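The second life of the family tower

There is a particular pleasure in laying an old desktop computer on its side and taking off the panel. Mine spent 11 years under a desk in Devurness, humming through tax returns and homework, and I had grown fonder of it than I like to admit.

Start with the cables – they look worse than they are – and give yourself a whole January evening.

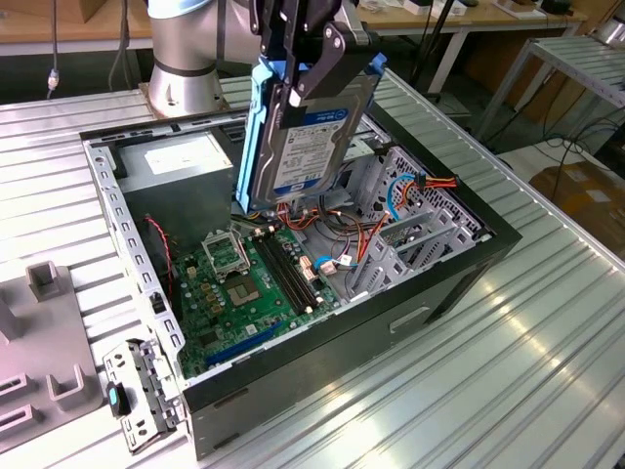

The hard drive I always leave for last, caddy and all, as it's the part that holds the photographs.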